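Wernmont Robotics
Products > Teaching and Demonstration > Cello Teaching Station

Cello Teaching Station
For hand-guided and remote demonstration of picking and placing tasks
Page revised 22 Nov 2025

Overview

The Cello Teaching Station is a bench-mounted system with which an operator shows a robot arm how a task is to be done. The operator may guide the arm by hand or control it remotely from a separate desk. In both cases the station records the motion of the arm, the state of the gripper, and the camera views on a common clock, and stores them as a single demonstration that can be replayed, trimmed, annotated, or exported for training.

Cello is supplied to university laboratories, technical colleges, and industrial development groups. It is intended for supervised use by trained personnel. It is not a production cell and is not sold as one.

The station is supplied without an arm. Customers who already own a supported arm may order the interface kit alone. Wernmont will confirm compatibility in writing before an order is accepted, and requests should state the arm model, the controller version, and the gripper currently fitted.

Methods of demonstration

Hand guiding. The operator holds the guide handle at the wrist of the arm and moves it through the task. The arm supports its own weight and the weight of the gripper, provided that the tool load has been entered correctly in the setup screen. An enabling switch in the handle must be held in its middle position at all times. Releasing it or squeezing it fully stops the arm and closes the recording. Hand guiding is suited to short tasks and to the first teaching of approach directions. Because the operator's hands and forearms are close to the work, they will often be visible to the cameras, and recordings made in this way should be reviewed before they are used to train a policy that relies on images.

Remote control. The operator sits at the control desk and moves a desktop input arm, the Lorero, which is included with the full station. Position and orientation are passed to the robot arm at a scale chosen by the operator. A clutch pedal allows the input arm to be repositioned without moving the robot. The gripper follows a trigger on the Lorero handle. A light resistance is applied to the handle when the robot meets contact; the strength of this resistance can be set or switched off.

Replay with correction. A stored demonstration is played back at reduced speed while the operator stands by at the desk. When the operator takes over, the station marks the point of takeover and records the correction as a separate segment linked to the original. Segments may be accepted, rejected, or held for later review.

All three methods write to the same file format. A project may contain demonstrations of more than one kind, and each is labeled with the method used and the operator's identification code.

Typical application: mixed items in an open bin

Much of the work carried out with Cello concerns items of different shape and finish lying together in an open-topped bin. Tasks of this kind are difficult to program by fixed positions and are well suited to demonstration. The operator selects an item, chooses a direction of approach that keeps the gripper and cables clear of the bin walls, and closes the fingers in a manner suited to that item. Over a series of demonstrations the recorded set comes to include items that stand, lean, or lie partly hidden.
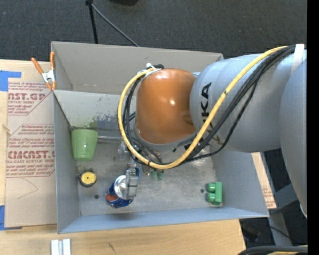 Gripper finger at a drink can during bin work. A green plastic cup and other mixed items share the bin.

Clear and shiny items deserve particular attention when a bin task is planned. Depth cameras often return incomplete readings from such surfaces, and an operator at the control desk may have difficulty judging distance from the depth view alone. Wernmont recommends that the color view from a fixed camera be displayed beside the depth view whenever transparent items are used, and that operators practice with these items before recording begins.

Cable routing should also be settled before the first demonstration. Cables running along the arm must have enough slack for full rotation of the wrist but must not hang into the workspace. The installation manual gives the recommended tie points for each supported arm. If the routing is changed during a project, the change should be entered in the project log, as it may alter both the camera views and the reachable positions.

Components of the full station

Lorero desktop input arm with trigger handle
Guide handle with enabling switch
Clutch pedal
Interface unit with emergency stop input
Fixed cameras with stands (4)
Control desk with display
Recording workstation with Alvarado software installed
Calibration target and carrying case
Installation manual and operator's manual, printed

The interface kit consists of the guide handle, the interface unit, the Alvarado software, and the manuals. Cameras may be added to the kit individually.

Alvarado recording software

Alvarado runs on the recording workstation and manages projects, operators, and demonstrations. At the start of each session it checks the clock of every connected device and compares the camera positions with the last saved calibration. A session cannot be opened if the check fails. The supervisor may override the calibration check, in which case the override is written into every file recorded during that session.

Demonstrations are marked as successful, unsuccessful, or incomplete by the operator when the recording is closed. Wernmont advises customers to keep unsuccessful demonstrations. They take up little space in comparison with the camera data and are frequently requested later by those who train and evaluate the resulting policies.

Files may be exported in full or with selected channels only. Operator names are never written to exported files. The table linking names to identification codes remains on the workstation and may be deleted by the supervisor at the close of a project.

Safety

The customer is responsible for the risk assessment of the complete installation, including the arm, the gripper, the items handled, and the surrounding area. The following conditions apply to every installation supported by Wernmont.

The emergency stop must be within reach of the person guiding the arm and a second must be mounted at the control desk.
The control desk must be placed so that the operator has a direct view of the arm. Operation from another room is not supported.
Speed limits in hand-guiding mode must not be raised above the values set at commissioning.
Items with exposed blades, pressurized containers, and open vessels of liquid must not be used in hand-guided demonstrations.
No person may reach into the bin while the drives are enabled in remote mode.

Installation and training

Installation is carried out by Wernmont staff and takes 3 working days at the customer's site. The arm must be mounted, powered, and in working order before the visit. The work includes connection of the interface unit, camera mounting, calibration, and an acceptance test witnessed by the customer.

Operator training is provided for up to 4 persons immediately after acceptance. Additional courses are held at the Wernmont training room each June. The training course is directed by Farzana Liyanage, to whom questions on course content and operator certification should be addressed.

Warranty and support

The full station and the interface kit are covered for 24 months from the date of acceptance. The guide handle and clutch pedal are treated as wearing parts and are covered for 11 months. Software updates are supplied without charge during the warranty period and by annual agreement afterward.

Customers requesting support should have the serial number of the interface unit available, together with the session log exported from Alvarado. Recordings should not be sent unless they have been requested.

Ordering

Cello is sold by written quotation only. Inquiries should be directed to Hermenegildo Nava, Product Office, and should include the intended task, the dimensions of the workspace, and the preferred method of demonstration. An on-site demonstration can be arranged for institutions considering the full station.

Related products
Lorero input arm, supplied separately
Alvarado additional workstation license
Cello camera stand, replacement
Guide handle, replacement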